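I've been trying to write letters again. Real ones, on paper, with a stamp I had to go out and buy. It started in November, when I was cleaning out the hall closet and found a shoebox of mail from Quyên Nghiêm, who was my roommate for three years and then moved so far away that we stopped being able to just drop by with soup. There were over 40 letters in there! I sat down on the floor with my coat still half on and read until my legs went to sleep.

What got me was how little happens in them. She tells me the bus was late. She tells me she bought the wrong onions. There's a whole page about a neighbor's piano (the same eight bars, every evening, always stumbling in the same place) and I laughed out loud at it all these years later. I don't think she would have put any of that in a text message, and I know I wouldn't have answered it properly if she had.

So I wrote back. It took me four evenings and my handwriting is a disgrace. I used to have a nice round hand, my aunt Hường made sure of that at her kitchen table, and now everything leans over like it's walking into the wind. I kept wanting to delete things. By the second page I'd given up and let the crossed-out words stand, and after that it went a good deal faster. 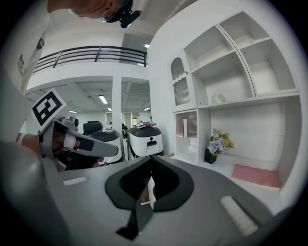 White pads on gray, and a little label in the middle.

I told her about the tomatoes that never came to anything, and about Hậu's wedding, and the long drive home afterward with the heater stuck on high. I told her I still make her rice porridge when I have a cold, only I put in too much ginger and she'd be horrified. Then I realized I didn't have her current address, which is a silly thing to find out when you're licking the envelope, and had to message her for it and pretend it was for no reason in particular.

She knew, of course. Her answer came in the mail a few weeks later, five pages on thin blue paper, and the piano neighbor gets a mention because she ran into him at a train station and he's taken up the clarinet.

I owe her one now. I also owe one to Cường, who heard about all this and said he felt left out, and I'd like to try my old teacher too if I can find where she's living. If you have a pen you love that doesn't blot, please tell me in the comments, because mine leaks all over my thumb.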